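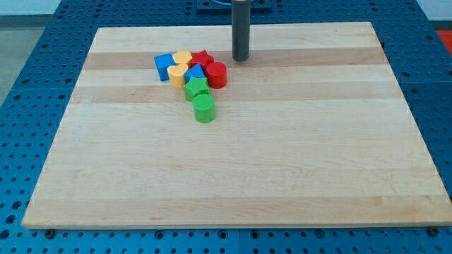 The Baby Name Reveal Has Become Its Own Event

A decade ago, a famous couple had a baby and a publicist sent out two sentences. Fans got a name, sometimes a weight, and a request for privacy. The photo came later, usually on a magazine cover, and the couple was paid for it.

The announcement now comes in stages. First there is the bump picture, then the shower, then a week or two of silence that fans have learned to read as a sign. When the birth is confirmed, the name is often held back. It gets its own post, and sometimes its own sponsor.

The pop duo Kirari gave the trend its biggest push this spring. One half of the pair became a parent in March, and the only word from their label, Noltex, was that everyone was home and resting. The name stayed secret for weeks. Fans went through old lyrics looking for hints, and one fan forum kept a running list of guesses that reached 418 entries before the couple posted the answer at 7 in the morning. None of the guesses was right.

Why wait?

Part of the reason is practical. Parents at every level of fame say they like to meet the baby before they settle on a name, and a public figure who announces early can't quietly change course. There is also the matter of trademarks. Lawyers for entertainers now often file for a child's name before it is made public, to keep strangers from putting it on T-shirts.

The other part is attention. A birth and a name in one post make one news story. Split them up and there are two, with plenty of guessing in between.

The gossip newsletter Flistesix built a small business on that gap. It runs a name pool for subscribers, with no money involved, and caps each round at 1000 entries. The Kirari round filled up overnight. A second round was opened with room for 2000.

The holdouts

Some stars still do it the old way. The family behind the reality series Valdovinos has welcomed three babies since the show began, and each time the name went out the same day in a plain caption under a picture of a hospital blanket. The latest one ran to nine words. It drew 300 comments in its first minute, most of them hearts.

Viewers seem to like both approaches. The long tease gives them something to do, and the short caption lets them say congratulations and move on. Kirari's next tour starts in the fall, and the label says the baby will be coming along.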